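Work and Automation, Unit 8: Who Does the Sorting Now?
Handout for the evening section

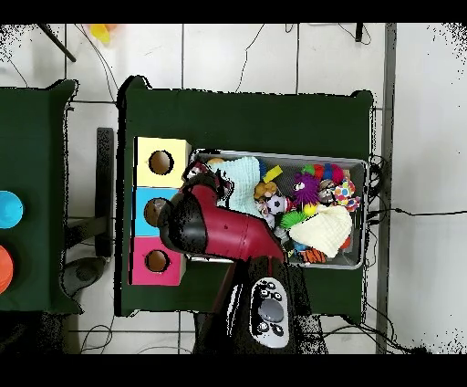 Last time we left off with the word "assist," which appears in every brochure ever printed for a sorting robot and means whatever the buyer needs it to mean. Tonight we look at one workplace where it had to mean something by May, when the new shift plan came out.

The case: Flosby, a returns house in Rivera. Toys come back from stores, get sorted by kind, and go out again. Teddy bears, little soccer balls, spiky rubber things, anything with googly eyes. For years this was done by people at tables, and the whole training consisted of standing next to Jocelyn Enriquez for a morning. Then the firm bought arms from a supplier called Pludinance, and the job acquired a vocabulary.

1. What the arm took over
The reach. Item out of the tray, item into the colored box, all shift long. Wrists and shoulders improved and people were glad of it. Please write this down, as students tend to skip the good news on the exam.

2. What the arm did not take over
Deciding. Is a plush tiger with a torn seam a toy or a rag? Is a folded knit cloth stock, or somebody's scarf? The sorters used to settle these without noticing they were settling anything. Now each one is an "exception," with a code, and a person has to walk over and enter it. In the first month Flosby logged 1,624 exceptions. Management read this as a problem with the arms. Waqas Durrani, the shift lead, read it as the first written record of what his crew had been doing all along.

3. Titles and pay
Sorters became "cell attendants." Pay grade: unchanged. Two of them asked whether attending was harder than sorting and were told it was different. Compare Unit 3 on bank tellers, where the promotion was also mostly typography.

4. Pace
A person slows down before lunch and so does everyone around her. The arm doesn't, so breaks at Flosby are now staggered, and people who ate together for years eat in shifts.

For discussion: Jocelyn still trains the new hires. What is she training them in? Half a page, and please don't use the word "synergy."

Reading: Dalisay, chapter 2. Skip the foreword.

Last updated: May

8 shares | 3 comments

Cherry Mae Lagman
The lunch part is exactly our warehouse. We got a bigger break room out of it and it's always half empty.

Jhun Buenaventura
Is the Wanomia case still on the reading list or did we drop it?

Lovely Dalisay
I wrote the foreword, thank you very much.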